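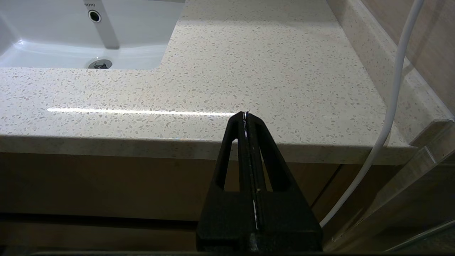 Jhun Layug
2023-04-21

My noodle dough is too dry to roll by hand, and when I add water it becomes too soft to cut. I am trying to make the wheat noodles that my aunt makes at home, and I have only her recipe, which she told me by phone. It says 468 grams of flour, three eggs, a small spoon of salt, and then water "until it is good". I mix it in a bowl, and when it starts to hold together I move it to the counter to knead. Our counter is pale stone with small gray and light-brown flecks all over, so it is hard for me to see if dry crumbs of dough are still left on it, and I think sometimes I knead only a part of the flour and the rest stays behind. Maybe this is one reason that my result is different every time, but I do not think it is the only one.

After kneading, the dough is hard like a rubber ball. I let it rest for 30 minutes under a bowl, as my aunt told me. Then I try to roll it, and it pulls back immediately. If I push harder it tears at the sides. Last week I added more water during the kneading, and it was very nice to roll, but when I folded it and cut it, the layers glued together and I had to boil one big lump. My husband ate it with soy sauce and was polite.

My questions are these. How do I know when there is enough water? Is it normal that the dough feels so hard at the beginning? And is it necessary to buy a machine for rolling? I saw one from Stostora for 57 dollars, but I would like to learn the way with the rolling pin first. The flour is all-purpose flour from the supermarket. I do not have bread flour but I can buy it.

Thank you in advance for any advice, and please excuse my English.

Cordeiro

Hello Jhun. I have made egg noodles every week for many years, first with my mother-in-law and now alone, so I will try to answer in the order you asked.

About the water. With three eggs and this quantity of flour, the eggs give a large part of the liquid, but eggs are not all the same size. This is the biggest reason why a recipe by phone gives you a different dough every time. What I do is break the eggs into a cup, put the cup on the scale, and then add water until the total weight is half of the weight of the flour. For your recipe this means 234 grams of eggs and water together. Write this number down and do not change it for the first two or three times. When you know how that dough feels, you can add one spoon more or one spoon less.

About the hardness. Yes, it is normal! Noodle dough should look wrong in the beginning. It is like gravel, and then like a ball with cracks. Most people become afraid at this moment and pour in water, and this is where your lump came from. Do not pour. Press it together, put a plate on the bowl, and go away for ten minutes. When you come back, the flour has taken the liquid and you will be surprised how much softer it is, with no work from you. Knead it then for a few minutes, cover it, wait again, and knead once more. I prefer three short kneadings to one long one, also because of my wrists.

You can stay in the bowl until there is no loose flour at the bottom. A wide bowl is better than a deep one for this. Only when it is one piece do you take it out, and then you do not have to look for crumbs. If you have a large wooden board you can put it on a damp towel so it does not walk away from you.

About the pulling back. The dough is tired and needs a longer rest. 30 minutes is good for a soft dough, but for a stiff one I wait one hour, or even two when the kitchen is cold. Wrap it well, as a bowl on top lets some air in and the outside makes a skin. The tearing at the sides is usually this skin. Cut the ball in four and roll only one piece at a time, with the others still wrapped. If a piece fights with you, leave it and take the next one. When you come back to the first it will have calmed down.

About the machine: you do not need it. I have one and it lives in the cupboard — I use it at Christmas when many people come. But with a pin you need a long one without handles. The short kind with handles leaves the middle thick.

For cutting, use potato starch or corn starch between the layers, not flour. Flour gets wet and becomes glue. Use more than you think is reasonable, and shake it off before boiling. Let the rolled sheet lie open for a few minutes before you fold it, until it feels like soft leather but does not crack when you bend it.

I hope it helps you. Tell us how it went.

Nukitz

just buy the machine, life is short. Mine is a used one and it works well. Also bread flour is better, the noodles stay firm in soup and do not fall apart.

Jhun Layug

Thank you both very much. I made it again yesterday with the weight of the eggs and water as Cordeiro wrote, and I did not touch the bottle of water after that, although I wanted to. The dough looked terrible for the first part and then it became smooth after the second rest. I rolled it in four pieces with my old pin. The middle is thicker, as you said, but I could cut it and the noodles stayed separate. I used corn starch because I had it.

One more thing, if somebody still reads this. How long can I keep the cut noodles? I made too many for two people.

Cordeiro

I am glad to read it. Shake them with more starch, make small nests, and keep them in a closed box in the refrigerator until the next day. After that they go gray and sticky. For longer, freeze the nests on a tray first and then put them together in a bag. Boil them from frozen and do not thaw them, and stir in the first minute so that they separate. Two nests for one hungry person is right in my house.

Related topics
Can I use duck eggs in noodle dough?
Dumpling wrappers dry out before I can fill them
What size of rolling pin for a small kitchen
Soup stock is cloudy after boiling chicken bones
Difference between potato starch and corn starch for frying
Freezing fresh noodles without sticking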